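Giving up the car, month seven

I sold the car in January. A few people have asked how it's going, so I'm putting it all in one post and then I can send them the link.

Some background for anyone new. I live on the east side of Stastbridge, up the hill from the old Latari warehouse, and I work downtown at a small printing office. The drive took 15 minutes when the lights were kind. Parking cost more every year. The car needed a new clutch, the garage quoted me a price I didn't like, and Maite Cuesta at work knew somebody who wanted it as it was.

The bus is the main thing. I take the 40, which leaves the bottom of my street at 7:08 and gets me to the office early enough to make coffee. In the evening it's less reliable. Twice in February I stood at the stop for most of an hour, and both times the app said the bus was two minutes away the whole time. I have stopped looking at the app.

A monthly pass is cheaper than what I was paying to park, before you even get to gas and insurance. My insurance refund was $288, and I spent most of it on a decent raincoat and a pair of boots. I should have bought the boots years ago. I walk home now if it's dry, and the hill is much less of a problem than it was in spring.

Groceries took some working out. I used to do one big shop every two weeks. Now I go to Štěpánek on the corner three or four times a week and carry one bag. It costs a little more per item, but I throw away less food, mostly lettuce. Heavy things are still a pain. Cat litter is the worst. Florencio Lorente downstairs has a van and picks up two sacks for me when he gets his own, and I water his tomatoes when he's away.

I have rented a car three times. Once was for my cousin's wedding, which was out in the country with no train. The other two were trips to the dump. I don't mind paying for that, though the rental desk closes at noon on weekends and you have to plan for it.

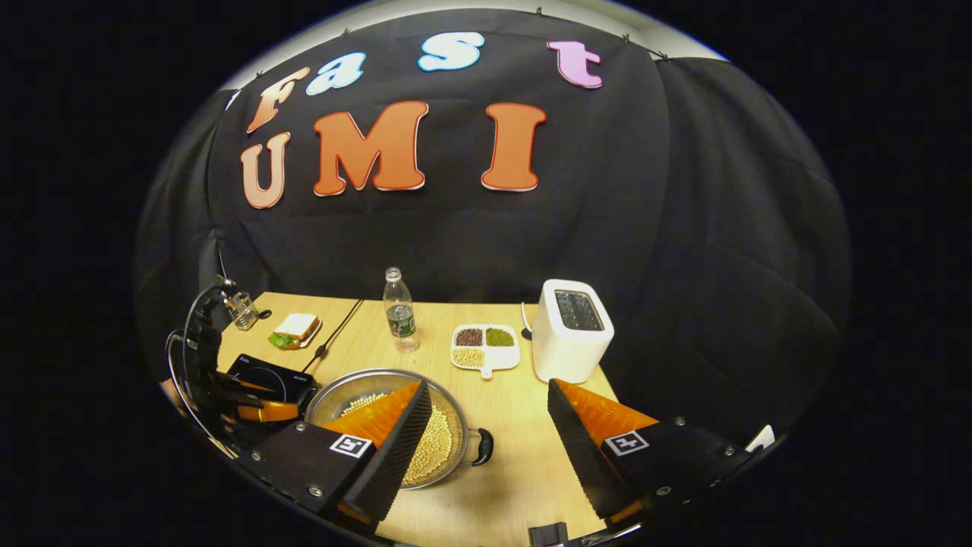

The other thing I miss is leaving late. The last bus up the hill is at 11, so if I'm at somebody's house I start looking at the clock at 10:30. A cab home is not much money, but I find it hard to make myself call one when I have a pass in my pocket. I'm working on that.

Would I buy another car? If I changed jobs, maybe. There was an opening at Plasteo last month that I would have liked, but it's out past the highway and the bus doesn't go there. I didn't apply. I thought about that one for a while – it's the first time not having a car has decided something bigger than where I buy onions.

For now I'm going to see how next winter goes with proper boots from the start. The pass renews on its own, and I still have the ice scraper in the hall closet if anyone wants it.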